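Print shop open day, Prestmont

Friday, October 2, 2026

Quick notes before I forget it all. Went up to Prestmont for the Cheon open day - they print tees, hoodies, totes, the slogan stuff you see all over online. Hall 5, round the back, signs were useless. Parked in the wrong lot twice.

Check in slow, then a lanyard and a free shirt (mine's a large, fits like a medium). Tour started with the blanks. Shelves and shelves. They keep 32 colors of the basic cotton tee and I still couldn't find a decent mustard.

Then the printers. Loud! The one they're proud of is the Ustix, prints straight onto the fabric. Pretreat, press, print, cure. The black shirts take longer becuase of the white layer underneath. Smell of vinegar near the pretreat station, gets in your hair.

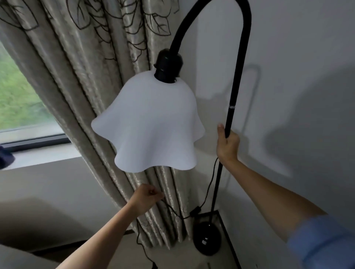 Curing next - long belt dryer, 300 shirts an hour on a good day, they said. Asked about cracking after washing. Got a straight answer for once: wash cold, inside out, and don't blame the printer if you tumble it on high. Fair.

Design room was a bit of a let down. Two screens and a wall of old samples. Order 1011 was pinned up, a dragonfly-free zone of terrible fonts, printed upside down and never sent out. Best thing on the wall.

Lunch was sandwiches. Ran out fast.

Bought a second-grade hoodie from the Corkier table on the way out, tiny ink spot on the cuff, cheap. Next open day is in November, they are taking names at teh desk now. Wear flat shoes, lots of concrete.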